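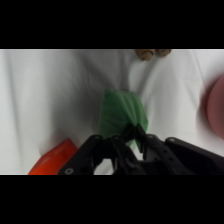

Crumpled green on white cloth.

Basto color names – README

What this is
A list of 1,898 color names as people typed them, collected for the Basto paint chart. One row per answer. Free text, so expect "green", "Green!!", "sort of pond", "my nans door". Spelling left alone on purpose.

Files
names.csv – the main thing
swatches.csv – 306 swatches, with the Ornex chart number where there is one
merged.csv – old, dont use, kept so Aitken's script still runs

Columns in names.csv
swatch_id, answer, answer_clean, light (day / lamp / unknown), round (1 or 2)
answer_clean is lowercase with punctuation stripped. Nothing else. If you want "grey" and "gray" together do it yourself.

How it was collected
Printed cards, 60 to a pack. People wrote the first name they thought of, then Ruairi Guthrie typed them up. Round 2 used matte cards after complaints about glare. Don't compare rounds without checking the light column first – round 1 is mostly unknown.

Known problems
- greens are a mess. Olive, moss, sage and khaki get used for the same swatch all over the place
- whites are worse, half the answers are just "white"
- a few blank answers, left in
- some swatch ids in round 1 have a trailing space. Will fix
- Clorov chart numbers were dropped in March, the column is gone but the notes still mention it

Not included
Names, ages, anything about who answered. We didnt keep it.

Use
Free for anything, credit the Basto list. Not a color standard, please dont mix paint from it.

Questions to Kirsty Yule. Typos in the answers are not bugs, typos in this file probaly are.

To do: trailing spaces, a proper changelog, delete merged.csv once Aitken is moved over.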